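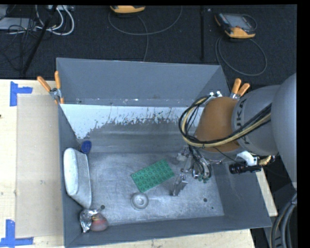 How to Run a Bin-Picking Demo at Your Open Day

Print this page | E-mail this page

Last updated March 28, 2021

I've helped with the Vurgate open day twice now, and the picking demo is the part visitors ask me about most. You need an arm, a metal bin and a handful of odds and ends – plus more patience than you'd think!

1. Clamp the bin. We put a spring clamp on each back corner of ours. A bin that creeps across the table during a run will ruin your afternoon, so give it a good shove before you let anybody in.

2. Pick your objects. Go for a real mix. A green building-block plate is great (kids know what it is right away), and crumpled silver foil is a fun one because it never sits the same way twice. Add something round and something long and pale that can lean on the wall. Five or six things is plenty. My first year I tipped in 17 and spent the whole morning fishing them out.

3. Scatter them badly. Push a couple right up against the walls and leave one out in the open, so your crowd gets an easy pick first and a tricky one later.

4. Go slow. Yolanda Calvo ran the arm for us and kept it at a crawl for the first few picks, then brought it up a bit once people had settled in. Keep the handheld controller with whoever is running the arm, always.

5. Talk while it moves. Ask folks which object they'd grab first and how they'd get hold of it. Ha-rang Ma did this with a school group of 80 (in batches, thank goodness) and they were shouting out answers the whole time.

6. Let it miss. Don't reach in to help! Stop the arm properly, reset the bin and go again. We had 600 visitors in February and the dropped picks got the biggest cheers of the day.

Allow ten minutes per group, and leave a gap at lunch to check the clamps again.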